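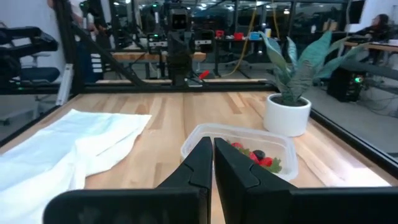 Tirthorpe berry growers keep their Sunday market
2022-09-18

The Sunday berry market in Tirthorpe will stay open through the winter, the town council decided this week. The market was going to close at the end of the month, when the lease for the old bus yard ends. Now the growers can use the yard until January, and they will pay the same rent as before.

Catríona Foley, who speaks for the growers, said that she is very glad about the decision. "We have sold strawberries and blackberries in this yard for 12 years," she said. "Our customers know where to find us, and many of them come on foot."

In the cold months there will be fewer stalls. Four farms have promised to come every week with jam, juice and frozen fruit. Fresh berries will be sold as long as the weather allows it.

The council will also spend 2000 dollars on new lights near the Scanlon Street gate. Some visitors had complained that the path there is too dark in the late afternoon.

Miroslava Kadlec of the council said that a longer lease is possible, but it must be discussed again after the new year. The market is open on Sundays until 5 p.m.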